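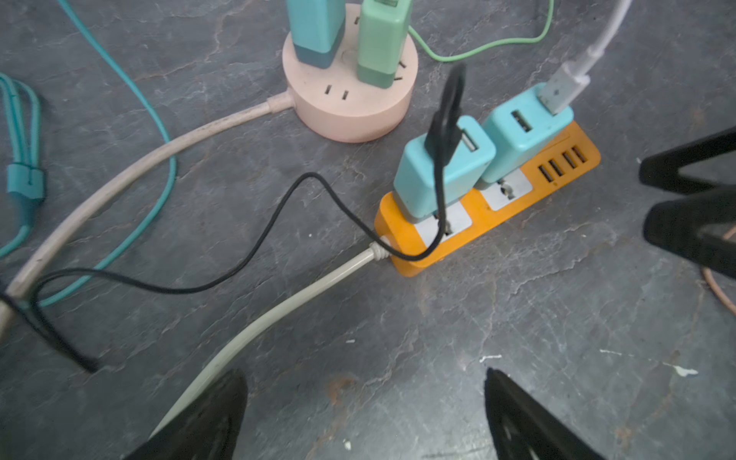 The Broltby is the little creek water logger I keep going on about, and I've finally got 203 of them in stock! It reads temperature and cloudiness, and I've had mine in the creek behind Wistwood since March (it's gone a lovely mossy colour).

We use cookies to remember your cart. OK / Manage 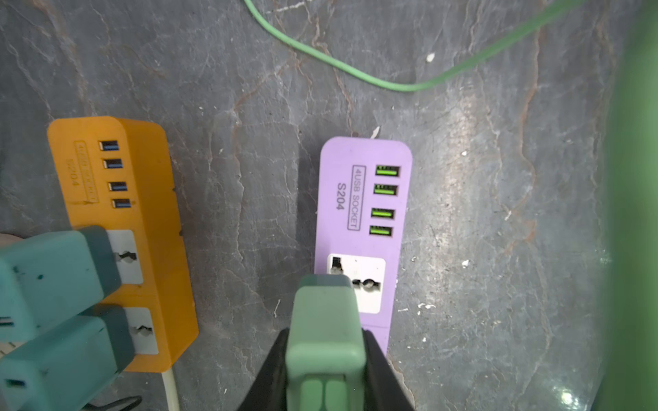 What you get

One logger, 2 mooring clips and a spare seal. It holds 1,448 readings, then you bring it in and download them. Nives Pagano does the calibrating for me, so every unit comes with her signed card.
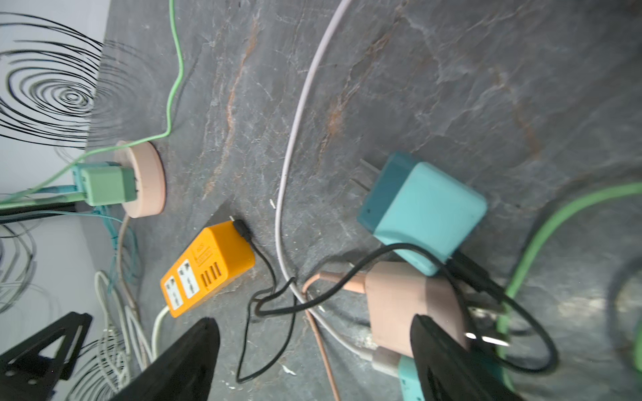 If your creek's salty, ask me for the grey seal instead, same price.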